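Patch Day

The update for Flurkalico landed at breakfast, and by lunch Eduard Halás had lost his horse.

He had owned the horse for 8 in-game years. It had a name, Kratochvíl, and a saddle that had cost him most of September. Now there was a gap at the hitching post in Flisum, and a message in the corner of the screen that said Mounts Have Been Rebalanced.

He read the patch notes, something he had never done before. They ran to forty items. Item thirty-one said that horses left standing for too long would now "seek fulfillment elsewhere."
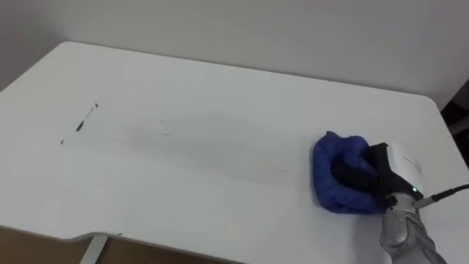 Eduard felt this was aimed at him. He had spent the last two weeks fishing, and fishing was a thing you did on foot. He opened the map, put on his second-best boots and set out north, asking every shopkeeper on the road whether they had seen a gray horse with an expensive saddle.

"Fine weather for turnips," said the first shopkeeper.

"Fine weather for turnips," said the next, who sold swords. 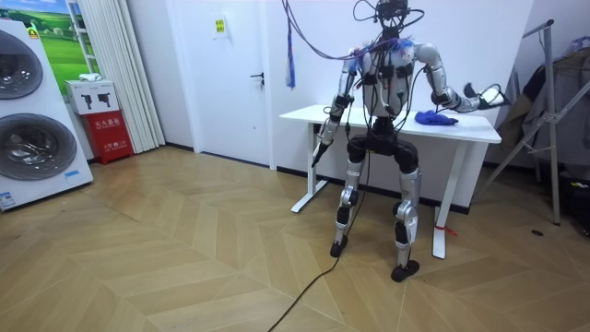 The humanoid robot in front of the standing table.

By midnight he had reached the Umeo Marshes, a region the old version had closed off with a very large fence. The fence was gone. So was the music. He walked along a plank road through fog that his graphics card plainly resented, and at the end of it he found a field.

It was full of horses. They stood in the mist in their party saddles and guild colors, every neglected mount on the server, eating.

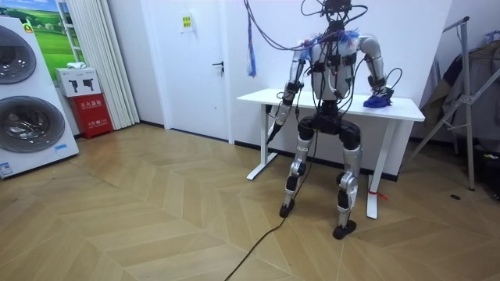

PART TWO: THE FIELD

Kratochvíl was near the back. Eduard walked up and pressed the button to mount. The horse took one step to the left. He pressed it again, and the horse took one more.

A box opened. It had never occurred to Eduard that a horse could have dialogue.

"You sold my good blanket," it said, "for bait."

There were two possible replies. One was "I am sorry." The other was "It was excellent bait." Eduard looked at them for a long time – longer than he had looked at the contract for his apartment.

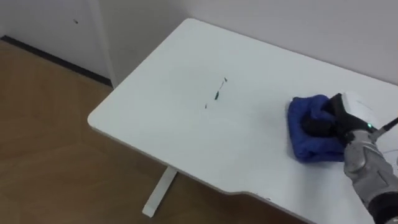 He picked the first. The horse chewed. A small bar appeared over its head, marked Trust, and a sliver at the left end of it turned green.

"We could walk back," the horse said. "You in front."

So they walked, all the way down the plank road and past the place where the fence had been, Eduard on foot with the reins in his hand. In Flisum the man who sold swords told them it was fine weather for turnips. Eduard bought a blanket, the plain kind, and went to bed without fishing.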